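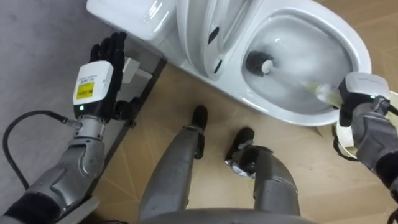 Issue 16 | August

I caught Gerd Teuber on his porch in Sheehan with a glass of iced tea and his boots already off. He plays accordion, he's been playing it since he was a kid, and he has driven the same loop of small-town dance halls for so long that he gives directions by the bakeries.

I asked how he got started and he laughed at me! "My uncle needed somebody to carry his case," he said. "Then one night his hand was bad and I knew the songs. Most of them. The polkas, anyway."

His band, Zirkora, has been together (with a couple of gaps) through three vans and one very long argument over whether to add drums. They added drums. Gerd still thinks the waltzes were better before.

"Finn plays them fine," he told me, meaning Finn Seidel, who is the drummer and was sitting right there on the steps. "He plays them fine and I still miss the quiet."

Finn shrugged and ate another pretzel. 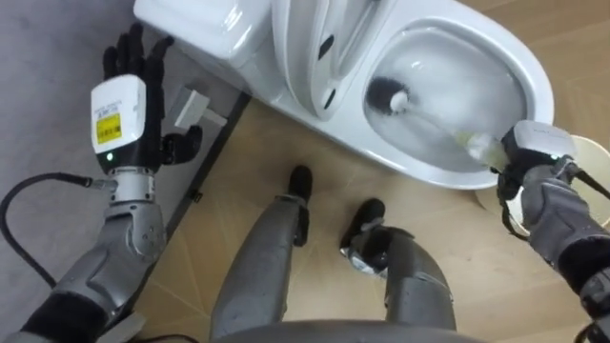

We got to talking about the hall in Sindness, which I love and which has the worst stage I've ever stood on. Gerd loves it too. The floor there is old maple, and he swears he can hear from the shuffle whether people want another fast one. I said I couldn't hear a thing over the accordion. "You're standing in the wrong place," he said. "Come up by the left side next time."

The band's new record has 16 tunes on it, recorded in 2 long evenings, and they pressed 574 copies. I wondered why such an odd number. "That was the money," Gerd said.

My favorite is the slow one on the second side, the one his uncle used to close with. Gerd didn't write down the melody until last winter, and he had to call a cousin to settle how the middle part goes. She sang it to him over the phone while she was making soup. He played me a bit of it, socks on the porch rail, and then stopped halfway to tell Finn he'd left the van lights on.

They play Sindness again at the end of the month. Doors are at 7 p.m., and Gerd says to eat first.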